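Last updated: 31 Aug 2019

Posted by Nithin Panicker

Arm build, part 4: wrist cam, bad fingers, cable mess

OK quick one, I have to be out of the house soon and if I don't write this down now I'll forget all of it. Again.

Where we left off: shoulder and elbow working, wrist not really, gripper in a bag. Bernadette Moynihan wrote in after part 3 to say my wrist servo was almost surely browning out and I should stop blaming the code. She was right. Put a meter on the rail while the elbow was lifting and it sagged like crazy. So – new supply, separate line for the wrist, fat 1000 uF cap right at the connector. Twitch gone. Two weekends of staring at code for nothing.

The wrist

Old bracket was printed and it flexed. New one is bent aluminum, cut at the shop on Caron Street with Dwight Fehr standing over me saying "slower". First one came out at something that was not 90 degrees. Second one fine. Third one is a spare, in case I drop the whole thing off the table, which I have now done once (not the wrist's fault, I forgot the clamp).

Servo horn screws keep backing out. Blue threadlocker on order. For now a dab of nail polish, works ok, looks terrible.

The gripper

Two fingers, one servo, a pair of gears so they open and close together. Drawing is mostly Harpreet Cormier's from the Clidex build, I just made the fingers longer. Too long, probably. They bow a bit when you squeeze on anything hard. On soft stuff no problem.

Wrapped them in black for grip and to kill the shine in the camera. Edge is already fraying on the left one. I cut the wrap too narrow and it's lifting where the finger tapers. Will redo with a wider strip and actual contact cement this time instead of whatever was in the drawer.

Gear mesh was tight at first, ran it open and closed 60 times with a little dry lube and it loosened up nicley. Still a click near full open. Living with it.

The camera

Small USB board, wide lens, mounted on the wrist looking down past the fingers. I went back and forth on this. Overhead camera on a pole would be easier to calibrate, but then the arm gets in its own way every time it reaches for somthing. On the wrist you lose the big view and get a good look right where the fingers are going. Good trade for me.

Things I learned the slow way:

– Focus ring needs glue or tape. Mine walks.
– Route the USB cable BEFORE you close the wrist. I did not.
– Turn off auto exposure if you can. Mine hunts whenever a light thing comes into view and the detection goes nuts for a second.
– Set the tilt so both fingertips are in the picture. First mount had only one of them and I had no idea where the gap was.

Cords

This is the fun part and the reason for the whole build, sort of. I want it to pick up a plug and put it someplace. Blocks are done, everybody does blocks. Cords flop around, they tangle, white on white is awful for the detector and the flowery cloth on my table is not helping. Got a round pink power strip with its cords in a heap and just started trying. 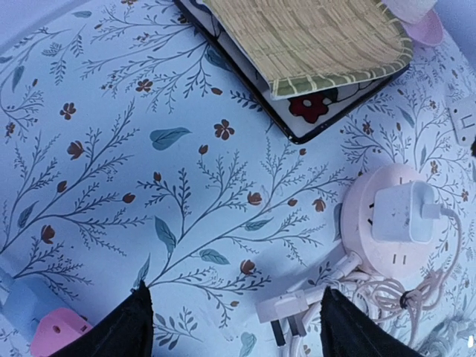 What the software does right now

Not much! Grabs a picture, looks for plug-shaped blobs, picks the one nearest the gap, moves over it, drops, closes. It is dumb and it likes the printed leaves way too much. Anything with a stem and a fat end is a plug as far as it's concerned. Nearly 40 saved pictures so far that I've labeled by hand, going to keep at it till I get bored. Gordon Campbell says try a plain cloth. Gordon is no fun.

Also moved the whole thing from the Oner board to the Nusov one, mainly so I could have a second serial port. Took an evening. Pin names are different, go read the sheet before you wire it, I let some smoke out of a regulator.

Next

Wider finger wrap. Threadlocker. Shorter fingers maybe. A real stop button, I've been yanking the supply. Part 5 sometime in September if work lets up – if you have a good way to hold a flat cord end without it rolling, leave a comment, I read them all.

Gotta run.

Contact | Copyright Nithin Panicker | Back to top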